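Why do office chairs have holes in them?

Look at the chairs in a classroom and then at the chairs in an office. School chairs are often hard plastic. Many office chairs have a back made of mesh, a kind of net pulled tight across a frame.

Mesh does two jobs. Your back gives off heat all the time, and if you lean on something solid for a long while, that heat has nowhere to go. Air can pass through the tiny holes in a mesh, so you feel cooler. The net also stretches a little. It gives way where you press hardest and springs back when you get up.

A tall back holds up your shoulders as well as your waist. Some chairs go further and have a headrest for when you lean back. Armrests take the weight of your arms, which are heavier than you might think — try holding yours straight out in front of you for 30 seconds.

A black mesh chair with all of these parts can stand in front of a plain brick wall, near a long white table, and look quite ordinary.
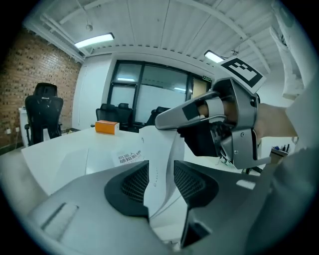 Omolara Balogun wrote to us from Skaswood to say that her son is 9 and his feet don't reach the floor when he sits in her work chair, so does the tall back help him at all?

Not very much. A chair only works well if it fits the person in it. When your feet dangle, the edge of the seat presses into the backs of your legs and they may start to tingle. A box or a thick book under your feet will help. If the chair has a lever under the seat, ask a grown-up to show you how to make it lower.

The table matters too. When you sit up, your elbows should be level with the top, or a little above it. If the table is too high you will lift your shoulders without noticing, and after a while your neck will ache.

Even in a very good chair, your body does not like to stay still. Muscles get tired when they hold one position. Stand up now and then, stretch your arms and walk to the door and back before you sit down again.

Words to know

Mesh: threads joined together with small gaps between them.
Headrest: the part of a chair that your head leans on.
Lever: a bar or handle that you push or pull to make something move.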